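The lid that would not let go

Kitchen robots are sold on the promise that they know when to stop. A week with one in Tresivside suggests the promise needs reading closely.

By Tracey Tindall

The bruise was small and the report ran to 15 pages. In April a technician testing a kitchen arm for Somorel, which fits out assisted-living flats, put her hand down to straighten a food lid and found the gripper closing on her knuckle. The arm should have felt the resistance and stopped. It carried on squeezing for 6 seconds, until she reached the red button with her other hand.

Somorel calls this "an isolated force-limit event". I asked what it was isolated from, and was sent a brochure.

The company's logs are more talkative. Between the software update in the spring and the day I was shown them, the arm had made 776 attempts to pick up a lid. In 250 of those it recorded a successful grasp while holding nothing at all. The fingers met, the motor felt them press against each other, and the program took that pressure for a lid. Off went the arm to put its handful of air away in a cupboard.

That sounds comic, and the engineers plainly found it so at first. The trouble is what they did next. To cut the false grasps, somebody raised the threshold at which the gripper decides it has touched something. Thin lids need a firm pinch, ran the argument, so let it pinch. The same number also governed when the hand should back off from an obstacle. A knuckle, as far as the arm was concerned, had become a stubborn bit of plastic.
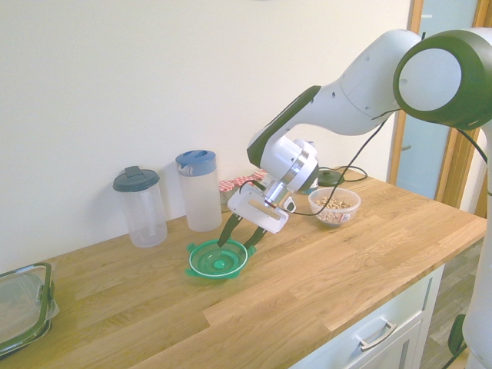
The gripper over a green lid on the test kitchen worktop.

Lids are a wretched object for a machine. They lie flat, they offer very little edge, and see-through plastic confuses cameras that cope perfectly well with a mug. Hamann, the consultancy Somorel brought in afterwards, says as much in its review, and recommends separating the two settings and adding a second check on the fingers. It also says, in a footnote, that the fault could have been found by anyone who read the change log.

I would have put that on the first page.

Kimer, which supplies the control software, told me that the combined setting was "clearly documented" and that customers are advised to repeat their safety tests after any change. Somorel says it did repeat them. Pressed, it agreed that the tests used a foam block, that the block was thicker than any human finger, and that the hand had always met it while moving downwards. Closing on something was never tried. The arm passed every time.

A corrected version was installed on 6 June 2022, and I watched it for an afternoon. It was slower and it dropped more. Twice it gave up on a lid altogether and waited for help, which I found more reassuring than anything in the brochure – though I kept my hands in my pockets.

Somorel still intends to put the arms into occupied flats. It would not give me a date, or say who will read the change log when they get there.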